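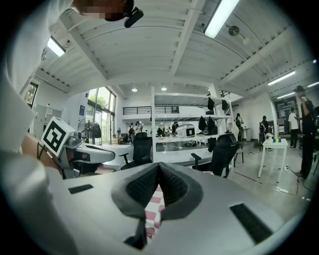 **2 April 2023, Jurnlow Institute of Massage Therapy, treatment room notebook**

The supervised student clinic for the Kitis distance runners closed its sixth session this afternoon. Appointments were held to 40 minutes each, including intake. Rafail Chatzigeorgiou supervised the front tables and the undersigned took the rear.

Calf and hamstring complaints made up most of the intake forms, as they did in March. Students are still beginning with too much pressure on the lateral calf. They were reminded to warm the tissue with broad strokes for 5 minutes before any focused work, and to ask for a pressure rating at each change of technique. Two runners reported tenderness near the Achilles tendon. Neither was treated at the site, and both were referred to the team physician, Dr. Nikolaidis.

Total student treatments for the term now stand at 196. The log sheets agree with the appointment book except for one entry, which lacks a supervisor's initials. R.C. will correct it.

Gratulell unscented lotion was used throughout. One runner asked for oil and was given it after the allergy form had been checked. The pump on the second bottle sticks and should be replaced.

For the next session:

- Side-lying position for the hip; extra bolsters are needed.
- Shorten the intake interview. Several students ran up to 6 minutes over.
- Revised consent form to be copied before the doors open.

Table 3 squeaks at the head end. Hinge bolts tightened, no change.

Entered by Thodoris Karagiannis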